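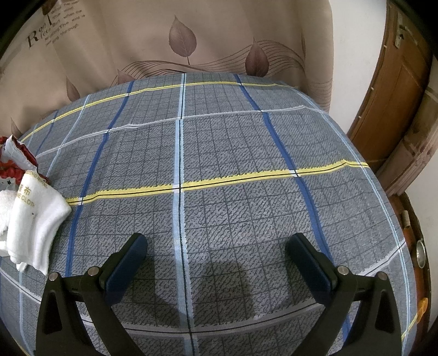

Home | About | Research | Media | Contact

Clasoria releases results on learning textile handling from hand-held gripper demonstrations

NONDVILLE, December 29, 2021

Clasoria today released the results of a study on training robot arms to sort and fold household textiles using demonstrations recorded without a robot. The method, named Atard, uses a hand-held two-fingered gripper with a camera mounted on the tool. An operator carries the gripper through a task by hand, and the recorded video and estimated tool motion are used to train a control policy for an arm fitted with fingers of the same geometry.

The study covered 132 hours of recording, collected in occupied homes between May and the end of spring. Operators worked on beds, sofas and low tables as they found them. Furniture was not rearranged and lighting was not standardised. The resulting set contains 4000 demonstrations of picking up, moving, folding and stacking cloth items.

Patterned bedding was a particular focus of the work. Plaid and striped fabrics supply strong visual features, but the same features repeat across the surface at near-regular intervals. A motion estimator that matches one stripe crossing to its neighbour will report a displacement that did not occur. A bed cover also deforms when touched, so features that are tracked as fixed may shift during a grasp.

Atard addresses this with a two-stage estimator. The first stage gives more weight to parts of the view that lie beyond the work surface, such as walls, door frames and the upper portion of curtains. The second stage uses the fabric pattern to refine the estimate over short intervals, and discards fabric features near the fingers once the jaws begin to close. Inertial readings from the tool are used to bridge intervals in which neither source is reliable.

In testing on plain-coloured bedding, the two-stage estimator performed at the same level as the single-stage baseline. On plaid and striped bedding, it reduced the number of demonstrations rejected for tracking failure. Most of the remaining rejections occurred when the tool was held close to the fabric and the background left the camera's view.

A second result concerns the visibility of the fingers. Both pads are coloured dark blue and set against black linkages, and both remain in view while the jaws are open. The opening width is recovered from the pad positions in the video, with no encoder fitted to the tool. Royal blue stripes in bedding were found to interfere with pad segmentation in early versions of the method. The current version constrains each pad to the path permitted by its linkage, and the interference no longer has a measurable effect on width estimates.

Policies trained on the full set were evaluated on a bench-mounted arm using 11 textile items that did not appear in training. These included small towels, pillowcases and children's garments with elasticized edges. Each policy was run for 100 trials. Terry cloth was the most reliably grasped material. Thin, smooth fabrics gave the lowest success rates, and in the majority of failed trials the fingers closed on two layers when one was intended.

The evaluation was limited to single-arm tasks. Folding of items larger than a pillowcase was not attempted. The study did not examine textiles lying on glass or polished metal surfaces, and the authors note that heavy shadow between the fingers remains a source of error in grasp timing. Shadow from the tool falls on the cloth directly ahead of the pads in many recordings, and a policy trained on too few lighting conditions may treat its shape as a cue for contact.

Hardware drawings for the hand-held tool were prepared with Afolabi, which machined the linkage pins and supplied the finger pads. A revised finger with a thinner tip is in testing for single-layer grasps. Clasoria expects to report on that work separately.

The technical report describes the estimator, the recording protocol and the full table of trial outcomes by material. A subset of the demonstrations will be made available to research groups on request, following review of the recordings for personal information. Requests should state the intended use and the storage arrangements at the receiving organization.

About Clasoria

Clasoria develops methods for robot learning from human demonstration, with an emphasis on deformable objects in domestic settings. The company is based in Nondville.

Media inquiries: use the contact form on the Clasoria website.

11 shares | 0 comments

Related releases
Clasoria and Afolabi sign supply agreement for gripper components
Recording protocol for hand-held tools, second revision
Estimating jaw width from video: technical note
Clasoria opens test laboratory in Nondville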